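Plellatholm Automation Users Forum
Teaching Methods > Demonstration and Remote Control

Subject: Collecting plate rack demonstrations: start position and operator pace

gindden_lab
Our group is preparing instructions for operators who teach a rack-loading task by remote control. The present set holds 373 demonstrations. Before it is extended, we request comments on the two points below.

1. Start position. The operator begins with the fingers closed and the rack in view of the wrist camera.
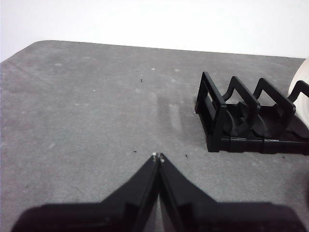 2. Pace. Operators are asked to move at one steady speed from grasp to release. Some consider this too strict, and the written guidance does not say whether a pause above the slot is permitted.

Replies (5)

prostville_ops
We support the first point. At Prostville we permitted operators to start wherever the previous attempt had ended, and we later discarded 12 sessions. A fixed start is easier to check.

herath_teleop
I must disagree in part. If every demonstration begins from the same position, the trained policy may perform poorly when it starts elsewhere. I would recommend a small set of approved start positions, recorded in the session log.

On pace, a short pause above the slot should be allowed. Inexperienced operators who are told not to stop tend to push the plate against the divider.

prostville_ops
The log is only useful if operators complete it. Ours frequently did not. I accept the remark regarding pauses.

gindden_lab
Thank you both. The view from the fixed camera may assist the discussion of pace. Our reviewers disagree on whether plates should be loaded from one end of the rack or in any order.

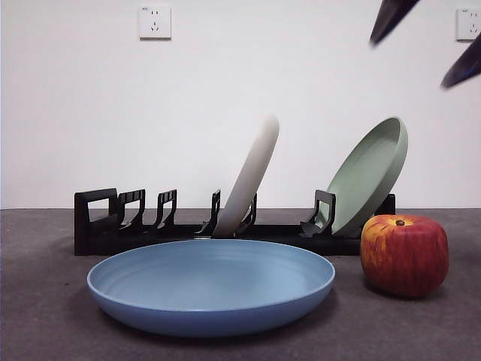 Two plates in the rack, with the blue plate on the countertop in front.

slot_and_groove
Any order, in my opinion, provided that the order is written down. I would also ask whether hand guiding was considered. For narrow slots, our operators place plates more accurately with a hand on the arm than with a remote controller.

herath_teleop
Hand guiding puts the operator's hands in the camera view. For a policy trained on images, I would not accept that trade.

slot_and_groove
That depends on where the cameras are mounted. We have used it without difficulty.

gindden_lab
Hand guiding is outside the present instructions, but a separate thread would be welcome. The February draft will list 3 approved start positions and will permit one pause before release. The loading order remains open.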